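Hilo: comparativa de dos pinzas en el mismo brazo. Notas de banco, sin conclusiones definitivas todavía.

1/ Candidatas: la Kotell (accionamiento eléctrico, dedos paralelos) y la Bartoš (neumática, copa de succión). Controlador Motov en ambos casos, mismo firmware, misma trayectoria de aproximación.

2/ Tarea: coger un cuenco pequeño, levantarlo, soltarlo en el punto de partida. 400 ciclos por pinza. La superficie es tela y no tablero rígido, a propósito: cede, y el error en Z se nota antes.

3/ Primer problema, el soporte. La brida original dejaba el centro de herramienta 7 mm desplazado y hubo que recalibrar. Hema Venkataraman rediseñó la pieza con ranura para poder ajustar sin desmontar la muñeca.
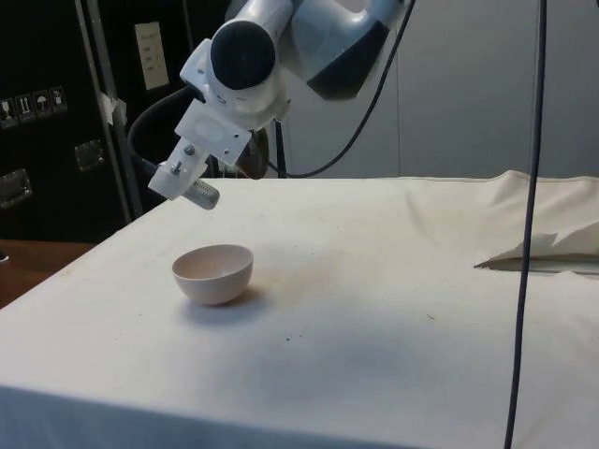
4/ El segundo problema son los cables. Con la muñeca girada más de media vuelta, el mazo tira y el sensor de par lo lee como contacto. Falsos positivos en la bajada. Se corrige dejando más holgura, pero entonces roza en el retorno.

5/ Kotell: repetible, lenta al cerrar. Si el cuenco se desplaza un poco sobre la tela, lo centra sola. Fuerza mínima demasiado alta para mi gusto.

6/ Bartoš: más rápida, unos 226 ms menos por ciclo. Sensible a la inclinación — si la tela hace pliegue debajo, pierde vacío.

7/ Brock Gagnon pregunta por la cámara. Fija, sin calibración mano-ojo. Para esta prueba basta; para posiciones aleatorias, no.

8/ Pendiente: repetir con la Zatthorpe, que llevo esperando desde agosto, y registrar la corriente de la muñeca por separado. Subiré los CSV cuando limpie las cabeceras.

20 nov 2018 · Contacto · Aviso legal · Volver arriba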